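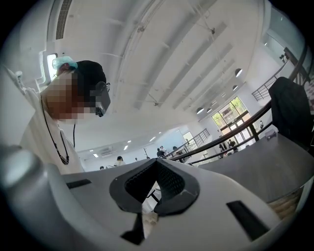
Okay, I have to gush about ceilings for a minute. We moved our craft tables into the old Plaltier hall and I can't get over how different it feels to work under a high white ceiling after years in a basement with one tube light. The pale beams and thin rods are all left showing, the long grille has its dark slats, and then there are those round pendant lamps hanging down, and I love every one of them! My question is whether to leave it all white or paint the beams. Half of our group wants a soft gray. I say leave it alone, but I'd like to hear from people who have tried it.

Posted by fidelina_a, March 2018

Re: White ceiling, paint the beams or not?
tetden_paint
Leave it! We painted ours gray in October and the whole room dropped a foot, or that's how it felt. It took 7 cans and 2 of us on a scaffold, and we've been talking about going back to white ever since.

Re: White ceiling, paint the beams or not?
PadraigC
Going to disagree with tetden. Gray beams look great if the rest stays white. All white shows every cobweb and every bit of dust that blows out of a grille like that. What do you have for table tops? If they're white too, you'll be squinting by lunch.

Re: White ceiling, paint the beams or not?
fidelina_a
Tables are dark gray, and I think that's why the room works so well. Anything small and pale shows up on them right away. A little white dish can sit way over on the far side and you still spot it without hunting. Lihua picked the color and I argued with her over it for weeks – I was wrong, she was right, I've told her so.

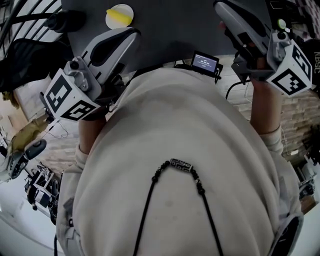

The other nice thing about the dark tops is that I don't get that washed-out feeling when I look down for a long stretch. In the basement we had cream tops and I'd be rubbing my eyes after 30 minutes. So Pádraig, I hear you on the squinting, but I think we dodged it.

Re: White ceiling, paint the beams or not?
PadraigC
Fair enough, dark tops change things. I still say you'll be up a ladder with a duster more than you'd like.

Re: White ceiling, paint the beams or not?
lihua.yu
Thank you for putting that in writing, Fidelina. For the dust, Jhonatan has an extension pole that goes to 20 feet and he's lending it to us. I do the lamps first, then the grille, with a barely damp cloth. I vote white.

Re: White ceiling, paint the beams or not?
usuga77
Has anybody looked at warmer bulbs? I swapped mine before touching any paint and the white stopped feeling like a dentist's office. Much cheaper to undo if you hate it.

Re: White ceiling, paint the beams or not?
fidelina_a
Ooh, no, we haven't, and I like that idea a lot. I'll try one lamp over my own table first and see if the gray-beam people come around. Which ones did you get, usuga?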